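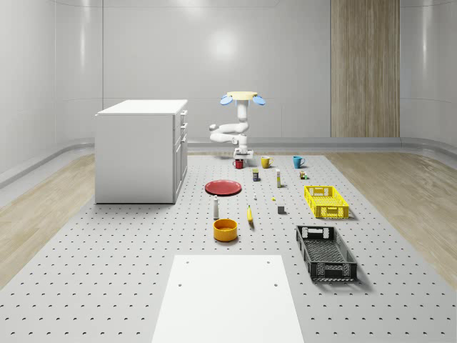
I was in Onstead for almost two years before I went inside the soup counter on Daly Street. I passed it every morning on the way to the bus. The window was always foggy and the menu was written by hand on brown paper, and my reading of American handwriting was not so good then. I was afraid to stand in front of the counter and hold up the line while I tried to find out what "split pea" is.

In October it rained for many days together, and one evening my bus did not come. So I went in.

The place is called Norkier. I still don't know what the word means, and the woman at the register told me she doesn't know either, the name was there before her. It has a long glass case with the cold dishes, and behind it four big pots with the soups. You can ask for a small taste of each one. I did not know this is allowed! In the town where I grew up, if you ask to taste the soup before you pay, the cook takes it as an insult.

I tasted the mushroom and barley, and I took a large bowl of it to the table by the radiator. It was very close to the soup my aunt makes, only she puts in sour cream at the end and a lot more black pepper. The barley was soft but you could still bite it. With the soup comes one slice of dark bread and a small piece of butter in paper. I paid extra for a second slice, and I do this every time now.

Since that evening I go there two times in a week, usually after six, when the lunch people are gone. I will write down what I have eaten, because a few readers asked me where to eat in Onstead when you don't have a car.

**The lentil salad** is good but too cold. Let it stand for ten minutes before you eat it. There is orange peel in it, cut very thin, and this I have copied at home with success.

**The chicken pie** is sold by the slice and it is finished early. I got it three times only. The crust is made with lard, so ask if this matters to you. The inside has leeks and a little mustard.

**The stuffed peppers** I don't recommend. The rice was hard in the middle, both times. I wanted to like them, since it is a dish from my childhood, and maybe I am too strict.

**The plum cake** is sometimes there and sometimes not. It has no frosting. If you see it, take it.

The cook in the evenings is Cathal Carroll. When I asked him about the barley he came out from the kitchen with a spoon still in his hand and explained that he toasts it dry in the pan first, until it smells like nuts, and only then goes the water. I have tried this at home now with barley and also with buckwheat. With barley it makes a big difference. With buckwheat I could not tell, but my buckwheat was already toasted when I bought it, so it was not a fair test.

He also told me they buy the mushrooms from a grower in Candness, and that in winter they mix in dried ones. I think the soup is better with the dried ones. The broth gets darker and you don't need so much salt.

Some practical things. The door is on the side, not on the street, and you must push it hard. They take cards. The 94 bus stops across the road, and the last one in the evening is at 9:40. There are only a few tables, but most people take their food home, and I always found a chair. If you bring your own jar they will fill it with soup and charge you for the large size.

Next time I want to try the fish cakes. I have seen them in the case but somebody in front of me always buys the last ones. If you have eaten them, please write to me how they are, and if it is better to eat them warm.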